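Ticket: spares and fingertip budget, assembly cell
Site: Cletton
Raised by: Rangi Tawhiri
Assigned: Gijs Maes
Status: waiting on quote

Rangi, 09:10
Need a decision on spend before August. Block assembly work is carrying on but I've no spares on the shelf and Pouran wants one figure, not a drip of small orders. Cell as it stands:

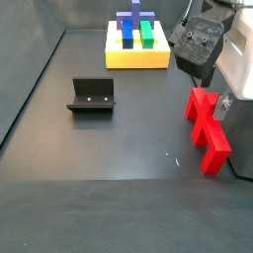

Cell, gripper at right, red X piece next to it.

Scuffing on the black gripper plate. Cosmetic as far as I know but want it priced. Flostside list the whole gripper at 3,634 before carriage, no idea if they sell the plate seperately.

Gijs, 09:40
They do, I think. Don't buy a whole gripper for scuffs. Questions back:
- which fingers are you on, the standard or the long
- how many tip pads do you get through in a year
- is the wrist camera in this budget or Huguette's

Rangi, 10:25
Standard. Four pads last year. Camera is Huguette's, leave it out. Wrist view with the fingers either side of the red block, dark pad on the left one:
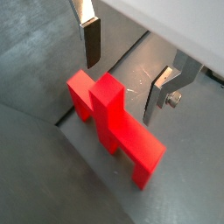
Gijs, 11:05
Ok. Suggested order, cheapest first:
1. Tip pads, 4 off. Femano do them as well as Flostside, get both prices.
2. Finger bolts, one bag. Same head as the one on the side of the right finger, check the size with a key before ordering pls
3. Plate, one, only if sold on its own.
4. Second gripper - park it till next year. Ramesh won't sign it off without downtime figures and we haven't got any.

Also are you after more block sets? Saw it on the old list.

Rangi, 13:30
Yes, 2 more. Want the yellow base and the green, blue, purple and orange pieces as one kit, plus the red one. Mushi quoted on loose pieces last time and it was a pain to match up. Sending them the one below so they quote agianst the right thing:
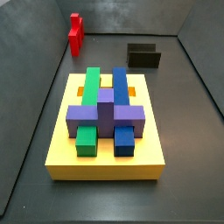
Actions
- Rangi: bolt size, then Femano and Mushi quotes
- Gijs: ask Flostside re plate on its own, and lead time
- Pouran: confirm which budget line the block sets go on
- Huguette: camera, seperate ticket

Gijs, 15:50
Flostside emailed, no reply yet. Leaving this open.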